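Skurach Folding Sheets, white with orange edge, pack of 60
Reviewed by Reto Reisinger
Filed under: Paper, Wrapping and folding

I bought my first pack of these in January and am now on the third, so this review is longer than the short note I put up when I had only opened the wrapper. A few people asked for more detail in the comments on that note, mostly on how the paper takes a crease and whether the orange edge is worth having.

What you get

A flat pack of 60 thin white sheets, 400 mm square, in a card folder. The item number on my invoice is 2224. There is an older version without the orange edge that some shops still list under nearly the same name, so check the number before you order. The sheets are white, a little see-through, and have an orange strip along one side and red lines printed across part of the sheet. The instructions are a single card with five basic folds on it. They are fine if you have folded before and too brief if you haven't.

The paper

It's thinner than standard copy paper and noticeably thinner than the Hondov sheets I used for years. You can see a dark tabletop through a single layer. Two layers are still slightly see-through, and at four it looks solid white.

Thin paper is good for small folds and bad for handling. The Skurach sheet will go to a sharp point without the bulk you get at the tip of a thicker paper, and that was my main reason for switching. With the Hondov paper I always ended up with a blunt, rounded tip after the third fold. With this one the tip stays narrow.

The cost is that it marks easily. If you fold in the wrong place and open it back up, the wrong crease is there for good. You can flatten it with a ruler but it will still show when light comes through it. I now do a practice run on newsprint for anything new.

It also doesn't like damp hands. I fold in the evening after washing up, and I have learned to wait ten minutes.

The orange strip

I expected this to be decoration. It does have a use: it tells you which edge you are on once the sheet has been folded a few times and every side looks the same. When you bring a corner over, the orange runs down one side of the point, and if it's on the wrong side you know right away that you turned the sheet over at some stage. For teaching, this is very handy. Manaia Whitcombe, who shares the folding evenings with me, has stopped saying "left" and "right" to beginners and says "orange side" and "plain side."

The color is even from sheet to sheet and between packs. It hasn't rubbed off on my fingers. I did get a faint orange mark on a white tablecloth after leaving a folded piece under a heavy book for several weeks, so I would keep it off good linen.

The strip feels very slightly stiffer than the rest of the sheet. On long folds that cross it you need to press a second time or the crease opens up a bit at the edge.

The red lines

I like these less. They are useful for the folds on the card and get in the way of everything else. If your design doesn't follow them, you have to plan so they end up inside, and because the paper is see-through they can show a little even then. For wrapping, it doesn't matter much. For a finished piece that is going to stand on a shelf, it does.

The lines are accurate, at least. I checked several sheets against a steel rule and they were straight and square to the edge.

Handling

Most of the trouble people have with this paper comes from how they hold it. If you hold it by the body of the sheet it bends under its own weight and the point drops. Hold it low, with the folded layers pinched together, and the tip stands up by itself. A firm, even pinch is better than a hard one. Pressing hard with fingernails leaves small half-moon dents that don't come out.
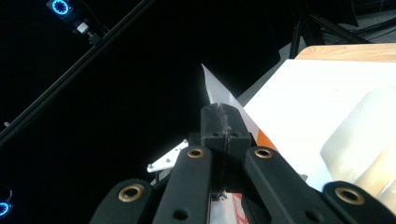
Storage is simple but you do have to think about it. The card folder is the right size for the sheets when new and becomes awkward once it is half empty, as the remaining sheets slide and the corners get bent. I moved mine into a flat drawer with a piece of board on top. Manaia rolls hers, and they come out with a curl that takes a day to relax.

Compared with the others

Hondov: thicker, solid white, more forgiving of mistakes. Better for children and for large boxes. Poor for fine points.

Lục: about the same weight as the Skurach, with a softer feel and no printing at all. It's the one I'd choose for display pieces. It costs more and the shop I use is often out of it.

Hullirura: sold on a roll, so you cut your own. Cheapest by a long way if you go through a lot. The edges depend on your cutter, and I have never had a square one on the first try.

Problems

One sheet in the second pack had a small tear on the side opposite the orange. Skurach replaced the whole pack after I sent an email. The card folder on the third pack arrived bent, but the sheets were fine.

The other complaint is the pack size. At 60 sheets we get through one quickly when there's a group. There is a trade carton of 4000, which is far more than I could store, and nothing in between.

Would I buy it again

Yes, for practice, teaching and wrapping small things with pointed ends. I'd still use Lục for anything I wanted to keep. If Skurach brought out a version with the orange edge and no red lines, I would order that and drop the rest.

Four out of five.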